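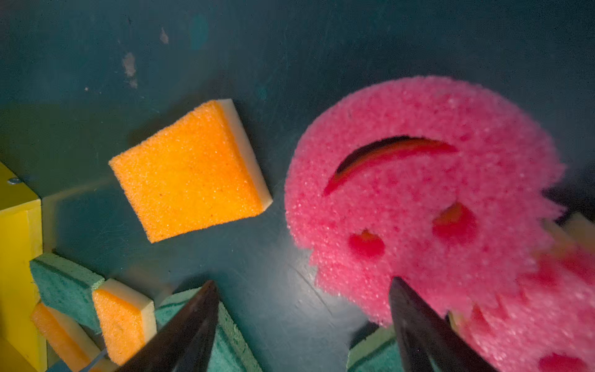
Chapter 7
Sponges, Cloths and Scourers

Before you start

A sponge is the cheapest tool in most kitchens and one of the hardest working. It touches plates, pans, counters, sinks and hands, often within the same ten minutes. In Chapter 6 you looked at detergents and how they lift grease from a surface. A detergent does very little by itself, though. Something has to carry it to the dirt, rub it in and take the loosened dirt away. This chapter is about the things that do that work.

The sponges at the opening of the chapter have been laid out on a worn teal surface. Look at the pink one with a face. It has a slot for a mouth, two round eye holes, and a row of points for hair. Keep it in mind as you read. By the end of the chapter you should be able to say what each of those openings might be used for, what sort of dirt could collect in them, and how you would clean the sponge itself.

In this chapter you will learn:

- what sponges are made of and how the material affects the way they behave
- why the shape of a sponge matters
- how to match a sponge or cloth to a surface
- how to rinse, dry, sort and store sponges
- when a sponge should be thrown away

Words to know

Abrasive: rough enough to wear away another material by rubbing.
Absorbent: able to take in and hold a liquid.
Cellulose: a plant material used to make many household sponges.
Cross-contamination: the movement of germs or dirt from one thing to another.
Pore: a small opening in the surface of a material.
Scourer: a rough pad used to remove stuck-on dirt.

7.1 What a sponge is

A sponge is a soft or springy solid full of small spaces. When you squeeze it, air or water is pushed out of the spaces. When you let go, the material springs back and draws in whatever is next to it. If it is sitting in a bowl of dishwater, it draws in dishwater.

The spaces may be large enough to see or too fine to make out without a lens. A sponge with large pores fills and empties quickly. It is easy to rinse, and it drips. A sponge with fine pores is slower to fill and holds on to water longer. Car washers tend to like the first kind. For wiping up a spill on a counter, the second kind is more useful.

Three groups of sponge are common in homes.

Cellulose sponges are made from wood pulp or other plant fiber. They are stiff when dry and soft when wet. They take in a lot of water and are good for wiping.

Foam sponges are made from plastics such as polyurethane. They stay soft when dry, come in many colors, and are easy to cut into shapes. Some foams are fine and smooth. Others are coarse and feel scratchy to the fingers.

Natural sponges come from the sea or, in the case of loofah, from the dried fruit of a vine. They are used more for bathing than for dishes.

Many kitchen sponges are two materials glued together, with a soft layer for wiping and a rough layer for scrubbing. The rough layer is usually a mat of plastic fibers. Abrasive grains may be bonded to the fibers, and these grains do much of the scratching.

7.2 Why shape matters

The plain block is the most common shape for a sponge. It is cheap to cut, it wastes no material, and it packs flat in a box. It has four corners that can be pushed into the angle of a baking dish. On a flat plate, its broad side covers a large area with each stroke.

A block is less help with a fork. The soft face slides over the tops of the tines and leaves the gaps dirty unless the person washing takes care to work the edge of the sponge between them. A block is also awkward inside a tall glass.

Shaped sponges try to deal with these problems. A slot lets you slide in a spoon, a spatula or the blade of a butter knife, so that both sides are rubbed in one pull. (Sharp kitchen knives should never be pulled through a slot. The blade can cut through the sponge and into the hand.) Round holes give the fingers something to grip and can be fitted over a narrow handle. Points and zigzag edges reach into ridges, rims and the seams of lunch boxes.

Some shapes are there for looks. A sponge with a face is a cheerful thing to have by the sink, and there is no harm in that. Children who are learning to wash up may be more willing to pick one up. In judging a shaped sponge for a class kitchen, ask two separate questions: does the shape help with the work, and does it make the sponge harder to keep clean? The answer to both may be yes.

Every cut in a sponge adds surface. A slot has an upper wall and a lower wall, and food can lodge on either one. Thin points may tear with use, and crumbs of sponge can end up in the dishwater.

7.3 Color as a label

Color makes no difference to how well a sponge cleans. It is very useful as a label. In the training kitchen at Ilgate, each color is given one job, and a chart of the colors is fixed to the wall above the sinks.

Pink: glasses, cups and cutlery
Orange: pots, pans and oven dishes
Yellow: counters and tables
Green: sinks and drains

The exact colors are not important. You can choose others to suit what the store has in stock. The important thing is that everyone who uses the kitchen knows the chart and keeps to it. A sponge that has been used on a drain must not go back to the cups, however clean it looks.

When sponges come out of the pack or off the drying rack, sort them before you put them away. Spread them out on a flat surface first. Sponges of the same color tend to cling and overlap when they are piled up, and a small one can easily be hidden underneath a large one.

7.4 Choosing for the surface

The rule is to use the softest tool that will do the job. Start soft and move to something rougher only if the dirt stays put.

Glass and china: soft foam or cellulose, or a cloth.
Nonstick pans: soft foam only. Rough pads damage the coating.
Stainless steel: soft foam for everyday washing. Use a rough pad on burnt spots, rubbing in the direction of the grain.
Cast iron: a brush or a coarse pad, then dry at once.
Painted or varnished surfaces: a soft cloth, well wrung out.

If you are unsure, test a small area that will not show. Rub it ten times, rinse, dry, and look at it under a good light — fine scratches are hard to see on a wet surface.

7.5 Looking after sponges

A damp sponge at room temperature is a good place for bacteria to grow. It has water, warmth and small bits of food. Rinsing removes some of the food. Drying takes away the water, and this matters more than many people expect.

After each use:

1. Rinse the sponge under running water until the water is clear.
2. Open any slots or holes with your fingers and rinse inside them.
3. Squeeze hard. Do not twist, as twisting tears foam.
4. Stand the sponge on its edge or lay it on a rack with air on all sides.

Do not leave a sponge lying in the sink or in a dish with water in the bottom. Throw it away when it smells after rinsing, when pieces come off, or when it no longer springs back. In a busy kitchen this may be after a single week.

Activity 7A: How much water?

You will need three sponges of different materials, a bowl, a tray and a kitchen scale.

Weigh each sponge dry. Put 600 milliliters of water in the bowl and hold one sponge under until no more bubbles rise. Lift it, let it drip for 17 seconds, and weigh it again. Empty and refill the bowl before you test the next sponge. Record your results in a table with columns for dry weight, wet weight and water held. Then squeeze each sponge once over the tray and weigh it a third time. Which sponge held the most water? Which gave it up most easily?

Keep your table. You will need it for the section on cloths, which begins on page 303.

Last updated: November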